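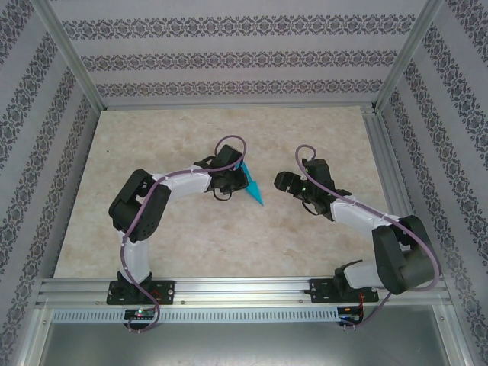
I fold a lot of paper. Place cards, mostly, plus the odd pennant for my sister's shop window, and after the Vakia dinner (200 cards, what was I thinking?) I've got a way of doing the little triangle ones that I really like. So let's make one!

## What you need

- A square of colored paper. Turquoise is my favorite, but anything goes
- A bone folder, or the back of a spoon
- A hard, flat table

I buy the Komska paper in packs of 12 sheets. It's a bit stiff at first but it holds a crease like crazy.

## Folding it

1. Lay the square down with one corner pointing at you.
2. Bring that corner up to the far one. Line up the tips first and hold them there with a finger, *then* press the fold from the middle out to each side.
3. Run the bone folder along the crease twice. Go easy on the second pass or you'll get a shiny streak (dark paper is the worst for this).
4. Open it halfway and stand it on its two long edges, like a tiny tent.

If it slides flat, pinch the crease again and give it a minute. Thin paper does this to me all the time, and a second sheet tucked inside fixes it.

## Writing on it

Write before you fold if your pen is at all wet! I learned the trick of a light pencil line from Ilari Lindqvist, who letters all the Pelkonen menus, and I rub it out once the ink is dry. Keep names in the middle third, well below the crease.

Finished cards go in a shoebox, nested inside each other with the points all facing the same way. Mine have lasted since October without a single bent tip.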